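Acrylic Boxes and Bins: Which Cleaning Tips Hold Up

Every few months another list of miracle cleaners for clear plastic goes around, and my inbox fills with people asking which ones I believe. Mostly I don't. I store nearly everything in my sewing room in clear acrylic, and I've ruined enough of it to have opinions.

Toothpaste for scratches

Sort of. Plain white paste is a mild abrasive, so it can take down a very fine scuff if you rub in small circles with a damp cotton cloth. It will also haze the area around the scuff if you get enthusiastic. If you can feel the scratch with a fingernail, toothpaste won't touch it. Skip the gels and anything sold as whitening.

Window spray

No. The kind with ammonia is the fastest way I know to turn a clear box cloudy, and rubbing alcohol can leave a web of tiny cracks near the glued corners. I did this to a lidded Hallum box in one afternoon. The label on the spray said "safe on most surfaces," and I'd like to know who decides on "most."

Dish soap and lukewarm water

Yes, boring as it is. Rinse off the grit first, then use a few drops of soap in a bowl of water and a soft cloth. Paper towels are rougher than they feel. Pat dry.
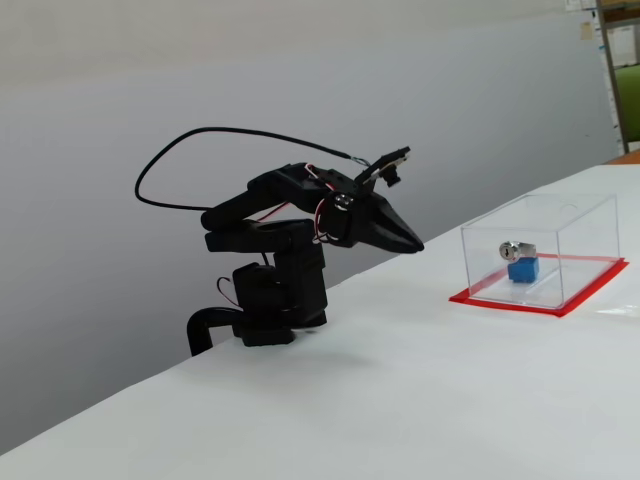
Dryer sheets to stop dust

I tried this on two shelves of bins and left a third shelf alone. After two weeks I couldn't tell them apart, except that one end of the room smelled like a laundromat. A barely damp microfiber cloth picks up the dust and doesn't leave a film behind.

Special polish

The Emix bottle I bought does make old acrylic look better for a while. So does the Jonaleo one, at half the price. Neither fills a real scratch, whatever the before and after photos suggest. One reader says she has polished the same bin 57 times and it still looks used, and I believe her.

Peeling off price stickers

Cooking oil works, slowly. Dab it on, leave it for an hour, roll the sticker off with your thumb and wash with soap. A hair dryer is often recommended, and on low it may loosen the glue, but I've seen a thin lid warp from it. Keep razor blades and nail polish remover well away. Acetone melts acrylic, and no amount of polish brings it back.

Stacking

Put a square of felt or thin cloth between boxes. Most of the scratches on mine came from the box on top being dragged sideways by someone in a hurry, usually me.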